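Getting More Out of the Shelves You Already Have

Posted August 11, 2022, in Around the House

My mother kept her good tablecloths on the top shelf of the hall cupboard, behind the box of Christmas lights, under a fondue set, and every single year when company came there would be a great unloading onto the carpet and a lot of muttering. I think of her whenever somebody writes to me asking which organizer to buy. Most of the time you don't need to buy a thing. You need an afternoon, a screwdriver, a pot of coffee and a little patience with yourself when you find the bread machine manual from two bread machines ago.

These are the tips I've gathered over the years from my own cupboards, from readers, and from Gaétan Fehr, who built cabinets in Gerkport for most of his working life and who still can't walk past a sagging shelf in a restaurant without putting his hand under it. Take what suits your house and leave the rest.

Start with one shelf

Please don't empty the whole cabinet at once! I know it looks so satisfying on television, but by four o'clock you'll be tired and hungry with every plate you own on the bed, and then you will shove it all back any old way. Take one shelf down to the bare board, wipe it, decide what goes back, put it back, and only then move to the next one. If the phone rings halfway through you've lost one shelf and not the whole day.

I keep a cardboard box beside me for things going to other rooms. Don't carry them there as you go. You'll get to the bedroom with a roll of tape in your hand, notice the curtain hem, and that's the last anyone sees of you until supper.

Cleaning the boards

For painted or sealed wood, a cloth wrung out in warm water with a few drops of dish soap is plenty. Wring it hard. Water that sits along the back edge of a shelf will find its way into the end grain sooner or later, and then you get that fuzzy swelling that never goes down again. Dry it with an old dish towel straight after, and leave the doors open while you have your coffee.

Veneer wants the same treatment with even less water. Wipe along the grain and go easy at the edges, which are the first place it lifts. If a corner has already come up, work a little wood glue underneath with a toothpick, press it flat, lay a piece of wax paper over it and clamp it overnight with a scrap of wood on either side so the clamp doesn't leave its mark.

Sticky rings from honey jars and syrup bottles come off if you lay a warm damp cloth on them for a minute or two first. I used to scrape at them with a butter knife and I have the scratches to show for it.

Greasy shelves near the stove are another matter. A paste of baking soda and water, rubbed gently with your fingertips, does better for me than any of the sprays, but try it first on a spot at the back where it won't show.

Measure before you move anything

Write down the inside width, the depth and the height between shelves, and write it somewhere you'll find it again. Mine is on a strip of masking tape inside the door. I measured our linen cupboard from memory once and came home with six lovely baskets that were half an inch too wide, and they are in the garage to this day holding flowerpots.

Measure the width at the front and again at the back, too. Cabinets in older houses are seldom square, and a basket that slides in nicely for the first few inches can stick fast before it gets home. Gaétan cuts a strip of cardboard to the narrowest measurement and takes it to the store with him, and I've copied him ever since. It fits in a purse if you fold it once.

Look at the hardware while you're in there

With the shelf empty, you have a fine chance to look at all the bits that hold it up.

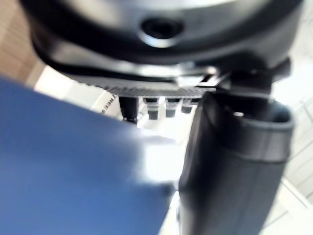
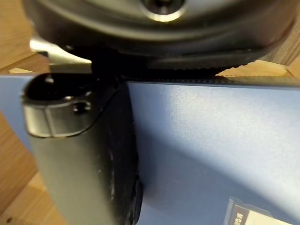
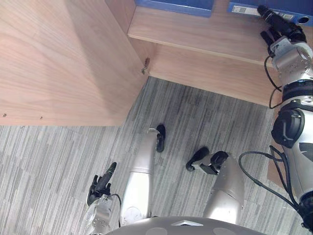 Small metal parts at the inside corners, little screw holes near a panel's lower edge, we never give them a thought until something comes down in the night.

Checking the shelf supports

Run your fingertips along underneath each shelf until you come to the pins or brackets. Every one should be pushed all the way in and sitting level with its partner across the way. If one wiggles, take it out and look at the hole. A hole that has gone oval from years of weight will never hold a pin properly again, but you can fix it very cheaply. Dip a few wooden toothpicks in wood glue, pack them into the hole, snap them off flush, and leave the whole business alone until the next day. Then drill it out again with a bit the same width as the pin. Put a piece of tape on the bit to show you where to stop, or you'll come out the other side, and ask me how I know.

If the pin is a bit loose but the hole is still nice and round, one wrap of plumber's tape around the pin will often snug it up.

Old screw holes with nothing in them can be filled with a wax stick in a matching color. Rub it in, level it with the edge of an old loyalty card, buff it with a soft cloth. Buy one shade lighter and one shade darker and mix them, as the color on the label never seems to be the color of anybody's cabinet.

When a shelf sags

Put a straightedge on it (the edge of a cookie sheet will do) and look for daylight underneath. A slight dip is nothing to fret over. Just unload the shelf, flip the board so the belly faces up, and put it back. It will flatten itself out over the next few months with your dishes doing the work. Check that the underside is finished before you try this, or you'll be looking at raw wood every time you want a cup.

For a bad sag, screw a strip of hardwood along the underside of the front edge. One inch by two inches, standing on its narrow side, is stiff enough for most kitchen shelves, and once it's painted or stained to match you'll forget it was ever added. Pick screws that are shorter than the two thicknesses put together. Hold one up against the side and look before you drive it!

Books are the worst offenders. I'd put cast iron second and canning jars third, and I say that as a woman who loves all of them. Keep the heavy things toward the ends, over the supports, and let the middle of the shelf have the napkins and the paper cups.

What goes where

Between your hip and your eyes is the good real estate, so give it to the things you touch every day. Things for once a week can go just above or just below. Down by the floor goes anything heavy, and up top goes anything light that you wouldn't mind catching with your forehead.

I had a letter in March from a reader who keeps her stockpot on top of the refrigerator "because it's always been there." She moved it to the bottom of the pantry and wrote back to tell me her shoulder had stopped hurting. I can't promise you the same, but it made my week.

Leave a hand's width of empty space on every shelf. It feels wasteful and I resisted it for years, but a shelf packed tight means you have to take two things out to reach the third, and after a while you stop reaching.

Reaching the high ones

Use a proper step stool with a wide tread, opened all the way, on a floor that's flat. Carpet can make even a good stool rock a bit, so press on it with your hands before you trust it with the rest of you. Never a swivel chair, and I don't care how quick you're going to be.

A lazy Susan on a high shelf saves a lot of stretching for small bottles. Shallow bins with a handle on the front are good as well, and a loop of ribbon tied through the front of an ordinary basket works every bit as nicely and costs next to nothing.

Keeping it sweet in there

A closed cabinet gets stale. I tuck a small open dish of baking soda at the back and change it when I change the bed pillows around, and in the linen cupboard I like an unwrapped bar of plain soap between the towels. Cedar blocks are lovely but they do fade, so give them a light rub with sandpaper when you can't smell them anymore.

If it smells of mildew, find the damp first. Pull the cabinet away from the wall a little if it's freestanding and let it breathe for a week. On an outside wall, I leave two fingers of space behind it all year round.

Shelf liner, yes or no?

Yes under pots, yes under the sink, and no to the sticky kind anywhere at all. I spent a whole weekend with a hair dryer getting the sticky kind out of our first kitchen and I still remember the pattern, little brown teapots. The rubbery grippy sort can be lifted out and washed in the tub. Cut it a touch narrower than the shelf so it doesn't curl up the sides, and use the old piece as your pattern for the new one.

For plates, a plain sheet of brown paper is fine, and you can write on it in pencil what goes where. My husband laughed at that until he was the one unloading the dishwasher.

Next time I'll get to drawers, and the question so many of you have sent me about what to do when the runner squeaks. Try a candle stub along the track in the meantime.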